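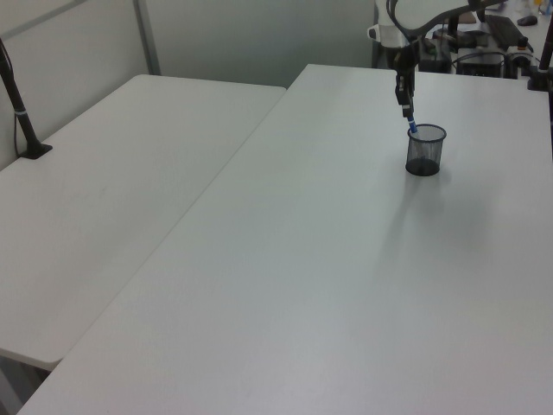
Dalis: Season Two, Episode Six Review

Print | E-mail

Dec 12, 2022
By Iman Ghoneim

Dalis returned from its August break with a new showrunner and a shorter episode order, and the sixth episode is the first to show what the change was for. This review contains minor spoilers.

The episode is set almost entirely inside the Prarkdale relay station. The crew has 3,628 hours of recorded signal and must find the source before the station loses its orbit. Earlier episodes treated the signal as background. Here it is the plot, and the script by Driss Ramadan handles it in a fixed order: the recording is heard, a character proposes a reading, the reading is tested. Two of the three readings fail. The third is left open at the end of the hour.

The structure works for the first 30 minutes. Each test has a cost, stated in advance, and the costs add up. When Jumura shuts down the lower ring to free power for the receiver, the script has already established who sleeps there and what they will lose. The scene needs no speech and gets none.

The middle section is weaker. A flashback to the Ait Brahim colony repeats information from the season premiere, with the same footage in two places. It runs nearly six minutes and stops the countdown, which then resumes at the point where it left off. Viewers who watched the season in order will learn only the name of Jumura's sister. That could have been a line of dialogue.

Sound is the strongest department. The signal is mixed low and slightly to the left for most of the episode, then moves to the center when the captain hears it without headphones. On stereo television speakers the shift is easy to miss. On headphones it is clear, and it changes how the final scene plays.

Visual effects are uneven. Station exteriors hold up well, including the long approach shot before the titles. The debris field in the last act does not. Individual pieces keep the same lighting as they rotate, and the shuttle casts no shadow on them.

The supporting cast gets more to do than in season one. The engineer, who had been used mainly to explain equipment, makes a decision that the captain cannot reverse. The episode ends before the result is known.

Two questions carry over. The population of the colony was given as 4,000 in the premiere, and the passenger list shown here is far shorter. The date on the oldest recording also falls before the station was built. Either could be a continuity error, but the camera stays on both long enough to suggest otherwise.

Rating: 7/10

12 shares | 6 comments

Print | E-mail

Related
Dalis: Season Two Premiere Review
Dalis: Season One Recap and Timeline
Interview: Driss Ramadan on Writing the Prarkdale Episodes
Midseason Schedule: Returning Science Fiction Series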